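Plernstead Retail Institute Reports on Shelf-Work Study

The Plernstead Retail Institute has released the first findings of its study on whether machines can take over routine chores on the shop floor. The report, published in October, concludes that machines can now handle single, neatly boxed goods with some confidence, but that mixed and untidy shelves remain a job for people in most stores.

The study was carried out with the equipment maker Dimetska and the store operator Kaufmann. It covered three kinds of work: picking a named item from a shelf, putting an item back in its place, and tidying a shelf after customers have handled the goods. In all, 2,163 attempts were logged.
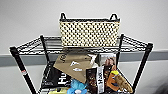

Picking gave the best results. Flat-sided boxes were handled well when they stood apart from other goods. Paper bags caused more trouble, as they fold and shift when touched, and soft toys were harder still. A plush toy has no fixed shape, and a grip that holds it securely in one position may miss it completely in another.

"A store worker looks at a full shelf and knows at once which item can be moved without bringing down the rest," said Annelies Wieser, who directed the study for the Institute. "The machines we tested can often find the item. Deciding what to move first is the part that still needs work."

The Institute chose mixed shelves on purpose. Many earlier trials, it notes, used matching goods set out in straight rows, a condition that rarely lasts past the first hour of trading. Gift shops, hospital stores and small grocers commonly keep candy, toys and household items together, and returned goods are often left wherever there is room.

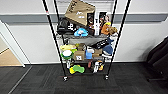
Toys, boxes and packaged goods share the levels of a black wire shelving unit on casters.

Putting items back proved slower than picking them. The software supplied for the study, known as Pivari, was able to choose a free spot on a shelf but did not always allow for goods leaning against one another. Wire shelves brought a further difficulty — thin items and hanging tags can catch between the wires as a product is set down or drawn out.

Tidying was the weakest of the chores. The report states that no system under study could be left to straighten a crowded shelf without a person checking the result. It also observes that store staff did not agree among themselves on what a tidy shelf should look like, and recommends that operators write down a clear standard before buying any equipment for this purpose.

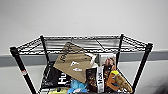 The findings are also expected to be of interest to makers of household machines. Putting away toys and groceries at home calls for many of the same skills, and homes offer even less order than stores. The Institute cautions against reading the results as a forecast of when such products will be ready for sale.

Kaufmann has said that it has no plans to change staffing in its stores as a result of the study. The company will consider limited use of picking equipment in stock rooms, where goods are mostly boxed and customers are not present.

A second stage of the work will look at lower shelves and at goods kept in baskets — two areas the first report treats only briefly. Store operators wishing to take part may apply to the Institute's research office in Plernstead. Copies of the report are available from the same office on request.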